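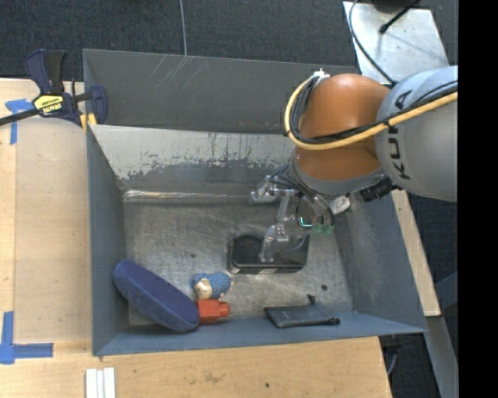
# How to empty a junk drawer in one evening

Every home has a drawer where batteries go to be forgotten. Mine held two tape measures, a padlock with no key, a key with no padlock, and a warranty card for a toaster I gave away in June. I'd been adding to it since I moved to Alley, and it had reached the stage where you open it an inch, hear something shift, and decide you don't need scissors that badly.

## What you need

- One large container, bigger than the drawer
- A damp cloth
- A trash bag
- A pen that works (don't look for it in the drawer)
- A kitchen timer

## 1. Tip it all out

Pull the drawer off its runners and turn it over into the container. Don't pick things out one at a time. I tried that once and spent 35 minutes reading old birthday cards.

Wipe the drawer while it's empty. You will find crumbs, even if the drawer is nowhere near food.

## 2. Set the timer for 20 minutes

Grab whatever is nearest and put it in one of four spots: keep here, keep somewhere else, give away, trash. Small things first. Loose screws go in a jar, and yes, you may keep the jar.

Cables get their own rule. If you can name the device and the device is still in the house, the cable stays. "Might be for the old printer" is a eulogy.

## 3. Test the pens and batteries

Scribble with every pen on the back of an envelope. I had 17 and threw out most of them. Tape over the ends of spent batteries and take them to a drop-off point.

## 4. Deal with the mystery parts

You'll have a few bits of plastic that clearly belong to something. Put them in an envelope and write today's date on it. If nothing in the house has fallen over by Christmas, let them go.

My neighbor Akua Agbeko skips the envelope and throws them straight out. She is also short one shelf support, and her bookcase leans on a dictionary.

## 5. Put back less than you'd like

Use shallow boxes as dividers. Tea boxes with the lids torn off are fine. Heavy things go at the back, scissors at the front with the handles toward you.

Slide the drawer in and open it twice to check that nothing catches. If it sticks, it's usually the tape measure.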